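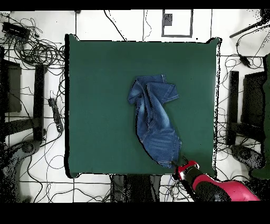
Adebayo Ezeani wrote after the Sarnstead talk that he has stopped mending the knees of his work pants, and he wanted to know if a patch is ever worth the evening it takes. Start with his question. Let people answer before moving on.

My own answer: it depends on the cloth around the hole. If it's thin for two inches on every side, the patch will hold and the cloth next to it will go. Hold the knee up to a window first.

Next, the numbers from the Tostville repair night. 552 items came in over the season. Pants were the biggest group, then coats. We turned away 200, mostly stretch fabric that had lost its stretch. Don't read out the whole table – it's on the handout.

Thread. Say this slowly, people write it down. Polyester for seams that take strain. Cotton is fine for hems. Heavy topstitching thread goes on top only, with regular thread in the bobbin.

Pass around the sample squares here. Three of them, same tear, different repairs: darned, patched from behind, patched on the front. Ask which one they would wear to work. The Draserell group picked the darn, Long picked the front patch.

Ayodele Akpan will ask about iron-on patches. They come loose at the corners after some washes, so stitch the edge anyway. Round the corners before you iron.

Skip the zipper part if we're past the hour. If there's time, do the slider only – replacing the full zipper needs its own session.

Collect the sample squares before the break. Sign-up sheet for April is by the door.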